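Grondus shared workshop, notebook 4
September 27, 2020
Liner job, two arms

Carried on with the bin liner task on the Kallio arms. Goal for the day was the mouth of the bag: get it open, get it over the rim, both sides, and let go without the whole thing sliding back down into the bin. The rest of the job (picking a liner, moving the bin) stays on hand control for now.

Setup
Both arms on the low mount, facing the white panel. Bin on the carpet by the baseboard. Titia running on the old laptop, joint logging on, 100 samples a second. I set the grip force limit back to where it was in February. The higher limit we tried after that only made the fingers bite through the film.

Homed both arms twice. Right shoulder came up a little off the first time and was fine the second. If it does that again, check the coupling before blaming Titia.

Opening the bag
The thin clear liners are harder than the store bags. The film clings to itself and the fingers pick up two layers when you want one. What worked best was to take hold near the base of a handle, where the plastic is doubled anyway and there is something to pull on. Then lift both wrists together, move them apart slowly, and bring them down to rim height.

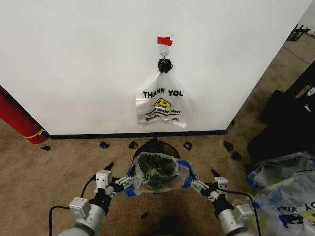 Most of the slips came in the last part of the spread. If one arm gets there early, the other one ends up pulling the bag across and the near side pops off the rim. I had the arms on separate timing. Put them on one shared clock in Titia and gave both the same 800 ms for the spread move, and after that they at least arrive together. It looks slow but I would leave it there until the release is sorted out.

Also lowered the approach height on the left. It was set for the old bin and kept stopping short.

Gathering
Spent some time on the bundle as well. The idea is to hold the liner from both sides and shape it before it goes near the bin, so that it doesn't trail. With the grippers too close it crumples and you lose the opening. Too far apart and it hangs in the middle. I wrote down the spacing that seemed usable and saved it as a pose called "gather wide."
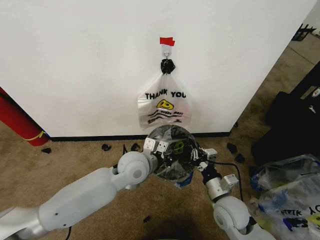
The head camera view is a nuisance for this. Clear plastic gives highlights that move whenever the arms move, and the edge finder in Titia jumps between the highlight and the real edge. I turned the edge finder off and went by eye for the rest of the session. Printed bags are easier to follow because the lettering gives it something to hold on to. Worth trying matte film, or a lamp from the side and the overhead turned off.

Right arm reach
Checked how far the right gripper can go toward the wall before the wrist cable gets tight. It has more reach than I thought, but only with the elbow high. With the elbow low the cable drags on the housing. Left arm parked open and out of the way during this.

Tape the cable in 2 places, not too close to the finger linkage. Last time the tape crept into the linkage and the gripper read as closed when it wasn't.
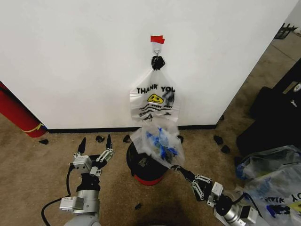

Rim work, one arm at a time
Tried the rim with the right arm only. Pinch the edge of the liner, push it outward and down, release, back off straight. Backing off at an angle drags the plastic along with the finger. Backing off straight up is no better. Outward first, then up, gave the fewest drags, so that is the order in the current script.

The black fingertips from Plesero are fine for gripping and bad for letting go. They are a bit sticky on this film. I dusted one pair with talc and it helped for roughly ten minutes. A smoother tip on the outside face is probably the real answer – grippy inside, slick outside. There is a sheet of thin PTFE in the parts drawer, I think under the belt stock.
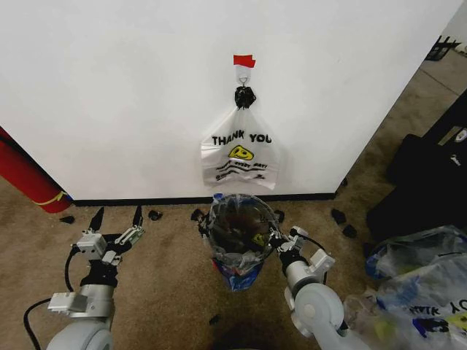

The bin itself is light and moves if the finger catches it. I don't want to fix it to the floor, as the plan is to have the arms bring it over later. A weight in the bottom would do for testing. The old brake disc would fit, if whoever borrowed it could put it back on the shelf.

One stop during this part. Left wrist threw an overcurrent while it was only holding position. Cleared it, power cycled, did not come back. Log is saved under "wrist L hold" in the shared folder. The motor did not feel warm. Could be the connector, which has been loose before.

Scripts
"spread both" – keep, shared timing
"gather wide" – keep, check the spacing with the larger liners
"rim right" – usable, slow
"rim left" – mirrored from the right but not tuned, don't run it unattended
"tuck old" – delete once "rim left" is done

To do
Reseat the left wrist connector and pull on it gently with the power off
Cut PTFE for the fingertips
Side lamp, then edge finder on again
Re-home the right shoulder cold and write down the offset
Order more liners, same size as the last pack

Arms are parked and power is off at the strip. Laptop is charging on the bench. Please leave the bin height setting as it is.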